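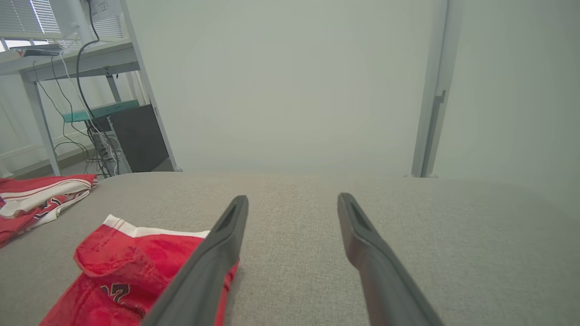

So what does the Wenus folding kit cost to run once it's in the house? The lease is 60 a month, and that covers the arm, the fingers and every software update Sanetti pushes out.

Search this site Go

Print this story | E-mail to a friend

By Kanokwan Bunnag
2022-01-20

Laundry, then. The job people keep asking the robot firms for, and the one the firms keep putting off. Sanetti went for it anyway. Two flat boxes, a base that clamps to most furniture, an arm, a gripper with two slim fingers. Setup took me an evening. Should of been less — the guide skips a step on page 32 and the help line closes early.

What you get: an arm that will pick up a shirt from a soft surface, shake it once, lay it flat and fold it. Slowly. Very slowly on the first day, a bit better after it has learned your room.

The tapered tips matter more than anything else in the box. Cloth is hard. It bunches, it slides, it sticks to other cloth. A fat gripper grabs a cushion cover along with the shirt. Narrow tips can get under a hem. On a couch in light gray fabric, red sportswear is about as easy a target as you could hand it, and numerals and white trim give the software an edge to look for. Try gray socks on the same cushion and you'll be there all night.

My own trial went 6 loads over two weeks. Towels, great. T-shirts, fine. Jerseys, mostly fine — slippery stuff, one ended up inside out and stayed that way. Fitted sheets, forget it. Sanetti says so too, in small print.

Rivals? The Inthanon is faster, and louder, and wants a table of its own. Vusavden sells a cheaper arm with no folding software at all, so you would be writing that yourself. Fun for some. Not me, not with a hamper full.

Gripes. The app logs you out. The clamp pads leave a mark on soft wood. Spare fingers come only in packs of 4, and shiping is extra. Also the arm stops dead whenever the wifi drops and then needs to be sent home by hand before it will start over.

Good things. Quiet enough to run during a phone call. The stop button is big and easy to hit. And the lease can be ended any month with no fee, box goes back prepaid.

A second software release is due in March with sock pairing on the list. I'm keeping mine until then, sheets folded by me.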